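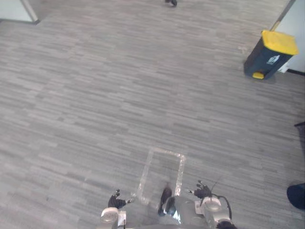

Why do eggs have a code printed on the shell?

The code tells you how the hen lived and which country and farm the egg came from. In Germany and many other countries in Europe, eggs sold in shops must carry it.

I am Wiebke Brinkmann, and I grew up near the Sauerland, where there are many hills and quite a lot of hens. The children in my reading group often ask me about the small red letters on their breakfast egg. So we will read such a code together, from left to right.

The first number

The first sign is a number from 0 to 3. It says in which way the hens are kept.

0 means organic. The hens can go outside, and their food is grown by organic rules.
1 means free range. The hens can go outside too, but their food does not have to be organic.
2 means barn. The hens walk freely inside a big building, but they do not go out.
3 means cage. The hens live in cages with a perch and a nest in them.

The two letters

After the number come two letters for the country. DE is Germany, NL is the Netherlands and AT is Austria. The letters tell you where the hen laid the egg. Sometimes the box was packed in another country, so the address on the box and the letters on the egg can be different.

The long number

The last part belongs to the farm. Each farm has its own number, a little like a house number. In Germany the first two digits of it stand for the state.

What does the code not tell you?

It does not say if the egg is big or small. For this you must look at the box, where you find S, M, L or XL. It also does not say if the egg tastes good!

And the color of the shell? Brown eggs are not more healthy than white eggs. The color depends on the breed of the hen. My neighbor Ludger Steinbach has 7 hens, and 2 of them lay white eggs and 5 lay brown ones. They all eat the same corn and sleep in the same henhouse.

Words like "farm fresh"

On some boxes you read "farm fresh" or you see a picture of a green meadow. Such words and pictures are made to look nice. A hen from a barn can have a meadow on her box. If you want to know how she lives, read the first number on the shell.

Try it at home

Ask if you may take an egg out of the fridge. Write down the first number and the two letters, and find the country on a map. Then wash your hands with soap.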